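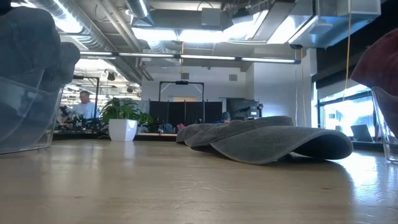
Dark gray towel on a light wooden tabletop, with clear bins to either side.

Wernholm Utility Towel, Dark Gray
Item 983
Sold in packs of 4 or cartons of 30

The Wernholm is a mid-weight cotton towel for gyms, salons, workshops and shared kitchens. It has a matte face and a plain hem on all four sides. There is no stripe, no logo and no fringe. It folds flat and takes up less room on a shelf than our bath towels.

Dark gray is the color most of our trade customers order. It hides tea, hair dye and light grease better than the pale colors do, and it can go in a wash with other darks. We also keep the same towel in mid gray and maroon. The three colors are the same size and weight, so they can share a shelf or a bin without the stacks coming out uneven.

Details
Material: 100% cotton, low-loop terry
Hem: double stitched
Hanging loop: one, on the short side
Colors: dark gray, mid gray, maroon
Pack sizes: 4, 30

Washing
Wash before first use. Dark gray and maroon will give off some color in the first two washes, so keep them away from whites. Machine wash warm and tumble dry low for 45 minutes, then check. A full carton should be split into at least three loads. Do not use fabric softener. It coats the loops and the towel stops picking up water well. Bleach will leave orange patches on all three colors and we can't replace towels damaged that way.

Expect some lint in the dryer the first few times. It drops off after that.

Folding and storage
For open shelves, fold in half lengthwise, then in thirds. For bins, most people don't bother with a fold at all, and the towel doesn't mind. It will come out with soft creases that drop when it is shaken.

If you sort by color, a clear bin for each one saves labels. The Clasirar clear bin is sold separately and holds a full pack of 4 with room on top. Fold on a smooth, clean surface. Rough boards can catch the loops. A pulled loop should be snipped level with scissors and never tugged.

Ordering
Packs ship from our Mistham warehouse in two working days. Cartons take up to five. Colors can't be mixed within a pack, but they can be mixed within a carton if you ask before we ship. Write the split you want in the order notes, for example 10 of each.

We close for stock count at the end of December and nothing leaves the warehouse that week.

Returns
Unwashed towels can come back within 30 days. Once a towel has been washed we can only take it back for a fault in the stitching or the weave.

For standing orders and trade accounts, contact Comfort Dogbe at the Mistham office.

Related items
Nutsugah Hand Towel, pack of 4
Clasirar Clear Bin
Wernholm Bath Towel, dark gray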